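How does a car's gearbox work?

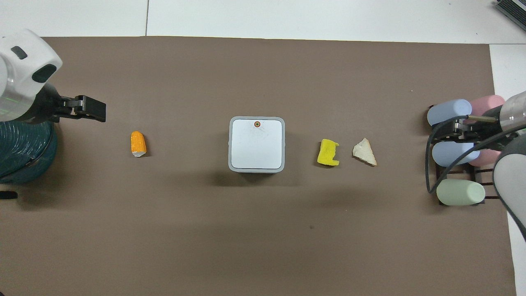
A white robot arm over a brown mat, gripper open.

Ever sat in the back seat and heard the engine go rrrrRRRR – then drop back to a hum? That was the gearbox changing gear. Quick tour. Hold on.

Start with your bike

Got a bike with gears? Then you know most of this already. Low gear up a hill: legs spin fast, bike goes slow, but you get up. High gear on the flat: legs go slow, bike flies along. Try starting off in high gear and you can hardly push the pedals.

A car has the same problem. The engine is the legs. The gearbox sits between the engine and the wheels and picks how hard the push is.

Why not just join the engine to the wheels?

Because engines are fussy. Too slow and they conk out. Too fast and bits get hurt. Say an engine is turning 3000 times a minute. That's 50 times every second! If the wheels turned that fast too, the car would be doing more than 300 km/h. Not great outside a school.

So we slow it down with gears.

Gears are wheels with teeth

Two wheels, teeth locked together. Turn one, the other has to turn. If they're the same size, same speed. But if a little one pushes a big one, the big one goes round slower – and pushes harder. Slower but stronger. That's the whole trick.

Say the little gear has 21 teeth and the big one has 63. The little one has to go round 3 times to get the big one round once. So the big one turns at a third of the speed, with nearly three times the twisting push. Nearly, as a bit gets lost to rubbing.

The twisting push has a name. Torque. Say it "tork".

First gear, top gear

First gear: lots of torque, not much speed. For getting a heavy car moving. A small hatchback like the Tikero weighs 1301 kilograms with nobody in it, so it needs a good shove.

Second, third, fourth: less torque each time, more speed.

Top gear: for the highway. Engine can relax a bit, uses less fuel then if you stayed in third.

Reverse: one extra gear is slipped in between. Gears that touch always turn opposite ways, so one more flips the direction. Clever.

Who does the changing?

In a manual car, the driver. Left foot down on the clutch, which unhooks the engine for a moment. Move the stick. Foot up gently. In an automatic the car picks the gear by itself. Most electric cars have only one gear, becuase electric motors push hard right from a standstill.

Try it at home

Find two jar lids, one big, one small. Wrap a wide rubber band round the edge of each. Pin them to thick cardboard through the middle so the rubber edges touch (ask a grown-up for the pin bit). Put a dot on each lid. Spin the small one. Watch the dots. Which lid gets round first?

Next time: brakes, and why they get hot.

Comments (3)

holmgren_kids: Did the lids thing on Monday with my grade threes. Use two rubber bands on the big lid, one slips. They loved it.

Hada: my dads car has no gears its electric and it is FAST

Derum Dad: What about CVTs? Ours has a belt and no set gears at all. My daughter wants to know what colour the belt is and I've got no idea.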